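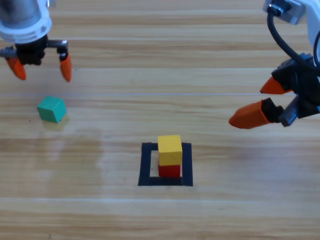 Teaching two arms to stack, week whatever

3 Mar 2023

Quick one tonight, I've got to be up early and the dishes are still in the sink. But if I don't write this down now it won't get written.

So. Block stacking. Red on the bottom, yellow on red, green on top of that, all inside the tape square. Sounds like a toddler toy and it more or less is. The target for this round is 60 good demos, driven by hand the whole way through. No scripts, no canned moves. Me in a chair with one handle in each fist, trying not to sneeze.

Where I'm at: 2 evenings in, nowhere near done, shoulders like concrete.

The handles

These are the Clollier ones, secondhand. Each handle runs one arm. Squeeze to close, let go to open. The left one has a dead spot right at the start of the squeeze so you get nothing, nothing, nothing, then the fingers snap shut. I spent most of January learning to pre-squeeze a bit before I get down to the block. Works ok. The trouble is the pre-squeeze goes into the recording too, and I suppose the policy is going to learn my bad habit and do it forever. Fine.

Right handle is lovely. No notes.

Who does what

First plan was left arm does everything on the left, right arm does everything on the right, and they never meet. Safe, dull. Then I noticed that I kept hesitating over the green cube when it started way out left with the stack already built. Do I bring it over with the left and reach across? Or do I park it halfway and swap arms? Some takes I did one, some takes the other, and when I played them back I couldn't have told you why.

That is bad data. If I can't decide, the thing learning from me can't decide either, it'll just dither over the middle of the table. I've seen it dither. It's painful to watch.

New rule, on a sticky note on the monitor: LEFT ARM CARRIES GREEN. RIGHT ARM GETS OUT OF THE WAY FIRST. Every take. I threw out everything from before the rule, which hurt, but there you go.

Villads

Swapped some emails with Villads Ketilsson, who has done a lot more of this than me and types even faster and worse than I do. I'd sent him a folder of takes to look at. His whole reply:

"you are too smooth. miss sometimes. then fix it"

Took me a day to get what he meant. All my takes were clean ones, because I was deleting the ugly ones. So the policy never sees a block that's a bit crooked, or a grab that lands off center. First time it gets into that spot on its own, it has no idea. It has never been there!

So now part of the set is me messing up on purpose. Come down a little wide, back up, go again. Set yellow down crooked, nudge it straight with a fingertip. It's harder than it sounds to make a mistake on purpose that looks like a real one. I feel like an actor. A bad one.

Light

The table finish is shiny and I'm getting a glare line straight across the wood, plus a hazy patch over on the green cube's side. I keep meaning to do something about it. Matte spray? A sheet of paper would slide around. For now I'm leaving it and just not touching the lamp between takes, so at least it's the same glare every time. If anyone has a cheap fix that isn't "sand the table" please leave a comment.

Tape is staying. I tried going without it and my idea of "the middle" wandered all over the place.

Software grumbles

Recording goes through Miltorix, which is good except when it isn't. It drops the last second of a take if you hit stop too quick. I lost a bunch that way before I noticed. Now I let go, lift both arms up clear, count to three in my head, then stop. Ends up being a nice tidy ending for every demo anyway, arms up, fingers open.

Labels I do in Drirna. I tried Prins for a bit and went back. Nothing wrong with it, I just already know where the buttons are in the other one and I am lazy and tired.

How many is enough

I keep getting asked this and I don't know. Last task (cup onto saucer, older post) I started with 60 as well and it was sort of ok, then went up to almost 200 and it got properly good. I would love to not do that many again. My hope is that the sticky note rule plus Villads' mess-ups get me more out of fewer takes. We'll see. I'm going to train on whatever I've got at 60 and look at it before recording any more, and not sit there grinding out takes just becuase it feels like progress.

To do, mostly for me

Fix the dead spot in the left handle, or at least open it up and look.
More starts with green farther out.
More starts with green close in, right by the tape. I've been avoiding those, the arms get crowded and I panic.
Back up the drive. Really this time.
Better chair.

Ok, dishes. Will post the training run when theres something to show.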